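## 2. Setting up the dish rack

Applies to Cerker wire racks with a wooden handle, Prillham series, part no. 1057.

1. Wipe the work surface and let it dry.
2. Place the rack lengthwise, back to front, on the right half of the surface. The handle goes at the far end.
3. Leave the left half free for plates waiting to be loaded. Lay them flat and do not stack them.
4. Load the first dishes upright along the right side of the rack.

**Note:** Plates with a raised rim need one empty slot between them.
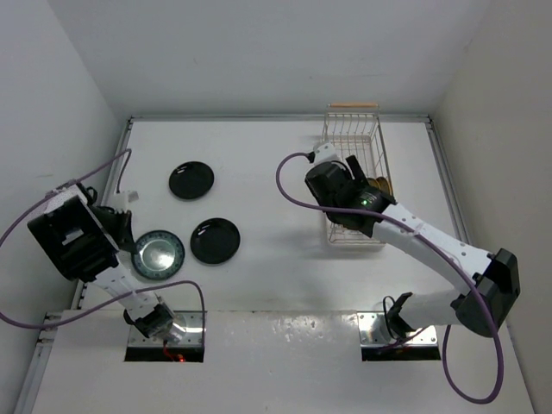 ## 3. Loading the remaining plates

1. Hold each plate by the rim and lower it between two wires until it touches the bottom grid.
2. Load large plates before small ones.
3. Check that no plate leans on the handle.

**Caution:** Do not load over 10 plates. Do not lift a loaded rack by the handle alone.

**Caution:** Patterned glazes scratch easily. Fit wire sleeves (part no. 868, sold separately) before loading decorated plates.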